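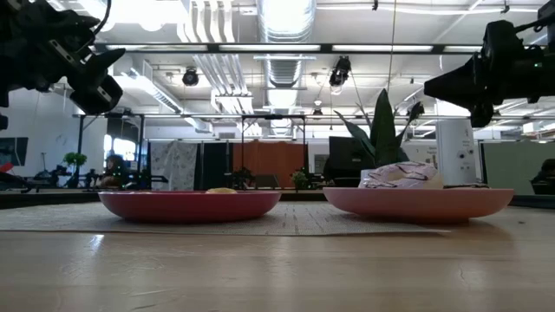
Gradumlow, Tuesday, March 11, 2025

Figure 1. The two-plate task from the low camera. The grippers are at the top left and top right. The toy donut is on the lighter plate; of the yellow object on the red plate, only the top clears the rim.

4. The two-plate task

4.1 Setting and brief

The task was set as the second assignment of a one-term project course in which students with no earlier training in robotics collect their own demonstrations, train a policy on them and then explain in writing why it does not work. The brief fitted on half a page. Given two plates and one item of pretend food on each, the two arms were to swap the items and let go. Students were free to decide which arm did what, and most teams spent longer on this decision than on any other part of the assignment.

Plates were chosen over the trays used in the October pilot. Trays are flat and forgiving. A plate with a raised rim asks the gripper to come in from above and stop at the right height, and it hides small objects from any camera placed near table level. Figure 1 shows how bad this gets: the donut stands well clear of its plate, while the yellow object on the other is almost lost behind the rim. Several teams proposed moving the camera. We declined, on the grounds that the course was meant to teach something.

4.2 Demonstrations

Students recorded demonstrations by teleoperation, using a small in-house tool called Driveo, which starts and stops the recording and asks the operator to mark each attempt as good or bad. Across the course, 671 attempts were recorded. Of these, 609 were kept for training. The rest were dropped for the usual reasons - the operator sneezed, the item left the table, the operator pressed "good" and then wrote "sorry" in the notes field.

The notes field proved more useful than we had planned. Operators tended to write in it when they had done something they would not have wanted to defend aloud, such as nudging a plate along the mat to save themselves a reach. Nudging was allowed by the brief, through an oversight in the brief. By the second week it had become a recognised style, and one team's policy learned it so faithfully that it nudged plates which were already in the right place.

4.3 Results

Each team's policy was given 100 trials, with the starting positions of the items varied by hand within a taped outline that was removed before each trial began. Two teams, Mekonnen and Fiston (teams were named by drawing slips from a box), are compared here since they trained the same model and differed only in how they had collected their data. Mekonnen had one careful operator. Fiston let every member take turns and made no attempt to agree on a method.

Fiston's policy completed the swap in 42 trials, and Mekonnen's in fewer. The careful operator had always approached the donut from the same side, and the policy did likewise wherever the donut happened to be. We do not wish to be read as recommending carelessness. The students have already read it that way, and it appears in three of the final reports as a design principle.

Both policies did worse with the yellow object than with the donut. The commonest failure was a grasp that closed just above it, followed by a confident transfer of nothing to the opposite plate.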